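# Do we need written rules for where cameras and cables sit on a shared arm cell?

**Asked by Corentin Lemaire, Enidthorpe** — 2023-07-21

We have a small bench arm with a parallel gripper and two camera views, one at the wrist and one higher up looking down on the table. Five of us use it. Everybody sets it up a little differently and puts it back a little differently, and last week I lost a morning because the upper camera had been turned a few degrees and my pick positions were off.

I want to propose a one-page set of rules for the cell. My questions:

1. What belongs on the page and what is overkill?
2. Is there an official standard I should be pointing to, or is this just house practice?
3. How do you deal with soft goods (we handle a lot of fleece and other cloth) compared to rigid parts?

The arm moves slowly and there is no fence. I did search here first, but most threads are about big welding cells.

---

**Answer from Annick Huet** (accepted)

House practice for most of it. The safety side is different. For that, start with ISO 10218 for the robot and its integration, and ISO/TS 15066 if people share the space while it moves. Slow doesn't get you out of a risk assessment, and the gripper is part of that assessment. People assess the arm, then bolt on fingers and never go back to the paperwork.

For the one-pager, this is close to what we use at Clernemum:

- Table clear before power on. Only the items for the current job go on the cloth.
- Fingers open and empty before you park or leave the cell.
- Check the cable at the wrist by hand at the start of each session. It needs enough slack for the full wrist turn and must not be able to catch on the fingers.
- Label on the gripper has to match the number in the log. If you swap grippers, you write it down.
- No one moves a camera without a log entry and a new calibration.
- Hands out of the reach area until the person running the arm says "stopped." Not "it looks stopped."
- Emergency stop tested at the start of each session, by the person who is going to run it.

We dropped a rule on exact tightening values for the finger screws. It's in the manual and two copies of a number will drift apart sooner or later. Just say "per manual" and check for loose ones.

On fabric: give it its own line. A strap or a binding edge can get pinched between a finger and something fixed, and the arm will keep pulling. We set a lower force limit for textiles and stop the arm before anyone frees a snag by hand. Always. I would also ban loose threads and drawstrings near the linkages until someone has looked at the piece.

Keep a log of near misses too. Ours is a spreadsheet at row 549 and most of it is dull, but Gilles Le Goff went through it in July and found that the cable entries nearly all came right after a gripper change. So now the cable check is done twice on those days.

---

**Answer from zernetis_tim**

just tape marks on the bench for the camera stand and be done with it. we did 3,904 picks without a single written rule

> **Comment, Josiane Bouvier:** Tape is fine for finding the rough spot again but it doesn't replace a calibration. A camera can turn on its mount with the stand exactly on the tape. And picks without an incident isn't the same as a safe setup.

> **Comment, zernetis_tim:** fair. we do recalibrate, i just didn't think of that as a rule

---

**Answer from Timothée Marchal**

Agree with Annick's list. Two things to add.

Write down what each camera should see when it is set up right, and keep a reference view from both next to the controller. New people can compare by eye before they start, which catches the worst errors — it won't catch small ones, so it's a check on top of calibration.

Second, decide what stays on the table permanently and say so. If a piece of equipment lives at the back of the bench, it belongs in the collision model, and the rule is that it doesn't move. A "clear table" rule that everybody knows has an exception is a rule people stop reading.

I'd also put one name on the page as owner. Doesn't matter who, but rules owned by the whole group don't get updated. Ours still mentioned a gripper we had sent back.

Our own two views, same cell:
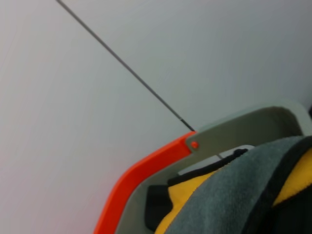
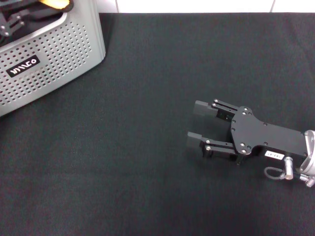

*First: wrist view, with fleece and yellow fabric. Second: upper view, fingers open over the gray cloth, vented enclosure at the back left.*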